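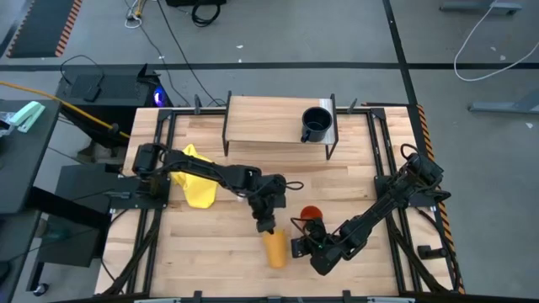 最后贷款人到底是干什么的？

在银行手里有资产、一时却拿不出现金,别处又借不到钱的时候,由它把现金借出去,免得一家银行的麻烦传到整个支付系统里。多数国家把这个角色交给中央银行。

最后贷款人(也有人译作“最终贷款人”,我两个都见过,下面统一用前一个)是货币银行学里的一个老概念。我写这个条目的时候本想三段话说完,结果越写越长,因为几乎每一个看上去很干净的定义,碰到实际的银行就开始漏水。先说好,我对这套制度总体上有点怀疑,读的时候请自己打个折扣。

词义

“最后”两个字指的是次序。银行缺现金,先找同业拆借,再卖掉手里好卖的债券,再去求大客户别把存款挪走,这些路都走不通了,才轮到它。“贷款人”三个字同样要紧:它借钱,要收利息,要抵押品,到期要还。政府直接往银行里注资、接管银行、替银行赔付储户,严格说都属于别的工具,只是新闻里常常一锅炖成“救市”,读者看完以为是一回事。我自己刚入门的时候也这么以为,还跟人争过(输了)。

为什么会有这个角色

银行这门生意的底子是借短贷长。储户的钱随时可以取,银行放出去的房贷、工商贷款却要好多年才收得回来。平时每天有人存有人取,大致抵得过,银行留一小部分现金就够用。一旦大家同时来取,再健康的银行也拿不出来,只好贱卖资产,一贱卖,账面就真的亏了,原本没事的银行也有事了。

麻烦还在于这种恐慌会传染。甲银行门口排了队,乙银行的储户看见了,心想我也去取吧,反正取出来又没什么损失。单看每个人,这么做都挺合理,加在一起就把一条街的银行都挤垮了。这时候要是有人能无限量地拿出现金,队伍往往自己就散掉一部分。能无限量拿出本国现金的机构,在现代货币制度下基本只有中央银行,这个差事就落到它头上了。

早年没有中央银行的地方,也有人干过类似的活。大银行凑在一起搞清算所,危机时给会员行发一种凭证,彼此之间当现金用。这种办法灵活,成员之间又互相知根知底,缺点是会员行可能趁机挑挑拣拣,把竞争对手晾在外面。主张自由银行制度的人很喜欢引这段历史,我觉得引得有道理,不过他们常常略过后半句。

传统的几条规矩

教科书上的老规矩,换成大白话是这样的:对资不抵债的银行不借,对只是缺现金的银行敞开借;利率要定得比平时高,逼它们恐慌一过就赶紧还;抵押品要好,按正常年景的价值来估,别按恐慌中的跌价来估;还有,这些话要提前公开讲,让大家知道到时候真会照办。

听着多漂亮!问题出在执行上。

头一条就难。一家银行究竟是缺现金还是资不抵债,在危机当晚分不清楚。它的资产值多少钱,取决于恐慌会不会过去,恐慌会不会过去,又取决于你借不借给它。我看过不少事后的检讨文章,写得都很有把握,可那是几年以后,账都清完了。

高利率这条也常常被悄悄放弃。利率收得太高,市场会想“肯来借这么贵的钱,一定是快不行了”,于是越借越挤。利率收得太低,银行又乐得一直赖在窗口上,平时懒得留够现金。各国央行最后多半选了低的那头,理由每次都是情况特殊。我对“情况特殊”这四个字已经有点过敏了。

用一个虚拟的算法讲抵押品也许更好懂,我讲课时用的国家叫 Hinia,货币单位叫 Ra。那里有一家 Stemico 银行,手里有一批债券,面值 265 亿 Ra,市场恐慌时没有人报价。央行如果按面值借给它,等于替它承担全部风险;如果按当天的“市价”借,等于一分不借。折中的做法是打一个折扣再借,这个折扣行话叫“扣减率”或者“折扣率”。折扣定多少,表面上是技术问题,其实决定了损失由谁来背。银行还得起,皆大欢喜;还不起,折扣不够厚的那一块就从央行的利润里出,而央行的利润本来要上缴国库,说到底还是纳税人的。

隔壁街的 Bratbridge 银行呢,平时老老实实,现金留得多,利润自然薄一些,股东年年抱怨。危机来了它没去窗口借钱,什么便宜也没占着。下一年它的董事会会怎么想?我每次讲到这里,底下总有人先笑出来。

道德风险

上面那个笑声,学名就叫道德风险。银行知道有人兜底,就敢少留现金、多冒风险;给银行供钱的大债主知道有人兜底,也就懒得盯着它。平时赚的归股东和高管,赔的时候大家分摊。支持这套制度的人会说,所以才要配上监管、资本要求和流动性要求嘛。话没错,只是写监管规则的人和被监管的人,常常念同一批学校、在同几家机构之间换工作,规则里的例外条款一年比一年厚。

Myung-ja Min 在她的讲义里把批评意见分成 2 类,我觉得好用,就借过来了。一类批评的是规模:兜底的范围从商业银行一路扩到投资银行、货币市场基金,再到外国银行的本地分行,边界在哪里没人说得清。另一类批评的是权力:一个没有经过选举的机构,可以在一个周末之内决定谁活谁死,事后披露的东西又少又晚。前一类人多半是经济学家,后一类人多半是学法律的,两拨人开会时坐得很远。

我自己更在意后面这一类。规模大一点小一点,总还能靠规则去收;谁有权开例外,才是真正让人睡不着的地方。当然也有人认为,危机当头还要层层报批,等批下来银行早没了,这个反驳我承认是有分量的。

和存款保险的区别

这两样东西经常被放在一起讲,分工其实很不同。存款保险管的是银行倒闭之后赔给谁、赔多少,通常有一个上限,上限以内赔 100%,超过的部分就要排队等清算。最后贷款人管的是银行倒闭之前能不能撑过去。前者的钱平时由各家银行缴保费攒着,后者的钱由央行现场创造。

两者又互相牵扯。存款保险做得可信,小储户就不来排队,央行窗口的压力会小很多。可是大额存款和同业资金不在保险范围里,它们跑起来又快又安静,门口一个人都看不见。现在手机上点几下就能转走,从早上九点开门到中午,一家银行的现金可能就见底了。老规矩是给排队的年代写的,这一点我倒没见谁反对。

污名问题

还有一个小毛病,教科书一般放在脚注里,我觉得值得单独写一节。银行怕去窗口借钱。怕的不是利息,是名声,一旦被人知道借过,对手就会收紧给它的额度。于是真正缺钱的银行拖到最后才来,来的时候已经没得救了。央行想过各种办法,比如把借款做成拍卖,大家一起来投标,谁也看不出谁更急;又比如延后公布名单。延后公布确实能减轻污名,可它跟公众的知情权正面撞上,延多久合适,各国的答案差得很远,我也没有好答案。

外币的情形

央行能无限量创造的只有本国货币。本国银行如果借了一大堆外币债,危机时缺的是外币,央行就跟大家一样,得从储备里往外掏,掏完就没有了。还拿 Hinia 来说,它的银行如果欠的全是 Ra,央行心里不慌;欠的要是别国货币,它自己也得去找一个最后贷款人。这时候能找的无非是外国央行的货币互换,或者国际机构的贷款。货币互换给谁不给谁,很大程度上看两国关系,跟这个国家的银行管得好不好未必有关。国际机构的贷款则带着一长串条件,谈判又慢。

实行货币局制度或者干脆使用别国货币的经济体,在这方面更受限。有些地方的做法是提前跟外国商业银行签一份信贷额度,平时交费,用时提款。这种安排便宜不便宜另说,关键在于出事那天对方认不认账,合同里那些“重大不利变化”的条款,我劝大家读原文。

几个常混用的说法

“流动性支持”范围最宽,央行平时的公开市场操作也算在里面。“紧急流动性援助”一般专指对单家机构的个别贷款,条件由央行自己定。“最后做市商”是后来才流行的叫法,意思是央行不光借钱,还直接下场买卖某一类证券,让市场上重新有价格。最后这个我认为已经走出了原来概念的边界,有些同行不同意,觉得只是老角色换了个地方上班。这个条目暂时把它列在相关概念里,参见“公开市场操作”“扣减率”和“银行挤兑”各条。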